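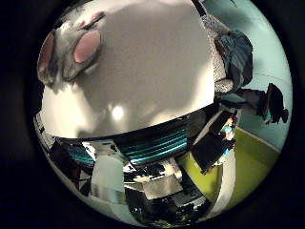 How do you sort a pile of mixed dark and shiny parts without handling everything three times?

Split it by size first, then by material, and leave identification for last. Most people start with identification and stall on the first odd item.

Thread on how I work through a mixed pile in the Keststead storeroom. Pale teal wall, yellow-green floor, and more black and silver odds and ends than the shelves were planned for.

Background: the old drawers went in May. Whatever had no label got tipped out together, so the pile is a mix of fixings, brackets, adapters, cable ends, offcuts and things that came free with other things.

Size pass. Use a physical limit and don't judge by eye. Mine is the opening of a small Halvorsen bin. If an item goes through with the lid hinge fitted, it's small. If it doesn't, it's large. There is no medium. I tried a medium and it became the pile again.

Large items go straight to the shelf with the tag side out. Don't open, test or clean them at this stage. They take up most of the table and very little of the thinking, so getting them off first gives you a work surface.

Material pass, small items only. Steel, other metal, rubber and plastic, mixed. Drag a magnet through a plastic bag and turn the bag inside out to release what it picked up. Most stainless fasteners will barely respond, so expect them in "other metal" and sort them from there.

"Mixed" covers anything bonded, such as a metal part molded into a plastic grip. Don't take these apart to satisfy the categories.

Lighting. Black parts on a dark surface are the slowest thing in the room. I put down a matte white mat for dark parts and a matte gray one for bright metal. Gloss surfaces throw a highlight exactly where you're looking and hide thin washers.

The ceiling fixture was fine for walking around and poor for this. I added a 2,000 lumen lamp on an arm, aimed across the table from the left – a low angle gives every part a shadow, and the shadow is what separates a flat black washer from a flat black spacer.

Bins. There are 36 small ones on the Stolico rail. I filled the rail from the middle out, with the most used sizes at elbow height. Alphabetical order looks good on the day and puts anchors at the top where you need a step to reach them.

Weight limit per bin is 200 g. That's my limit, picked because a bin that heavy still comes off the rail with one hand. Anything that goes over moves to a shelf box and leaves a sample behind in the bin.

Labels. Plulivberg tape, black on white, largest size that fits. Three fields: type, dimension, material. No brand names unless the part only fits that brand. Put the label on the bin body. Lids get swapped.

Color coding: I use it for thread system and nothing else. One color for metric, one for inch. Every extra color needs a key, and the key gets lost behind the rail.

Striped, ribbed or layered items are sorted by what they're made of, same as the rest. Surface pattern is useful for finding something later and useless as a category.

Identification pass. By now each group is small enough to lay out flat. Calipers for diameter, thread gauge for pitch, ruler for length. Measure one, match the rest against it by feel, and measure again only when one sits wrong.

Unknowns get a single box with the date of the next review on the lid. Parts still unknown at the second review go to scrap metal or the trash. I have regretted this with 2 parts and would do it the same way again.

Batteries and anything with a charge in it come out of the pile before any of the above. Tape the terminals and keep them in a separate container. They should not be sharing a box with loose metal for any length of time.

Floor. Sweep before you start and again when you finish, and go through the second dustpan. A plain light floor helps with dark parts and does nothing for clear plastic ones. Check around table legs, where small round things collect.

Time. I do this in sessions of one pass each. The size pass went quickly on a Tuesday evening. Identification took several sessions and I stopped each one at a bin boundary, so nothing half-measured was left on the mat.

What I'd change: the rail should be one bin height lower. The bottom row currently clears the table by enough to collect dust and too little to get a hand under.

Also, the magnet bag should be thicker. Thin ones split on self-tapping screws and then you have a magnet covered in filings – adhesive tape gets most of it off, pressed on and peeled.

A couple of people have asked about drawers versus open bins. Drawers keep dust out and hide overfilling. Open bins show you both problems. I went with open bins for small parts and closed boxes for anything with grease on it.

Next session is the cable ends. Those get sorted by connector first, then length, and the ones with damaged insulation don't go back on the shelf.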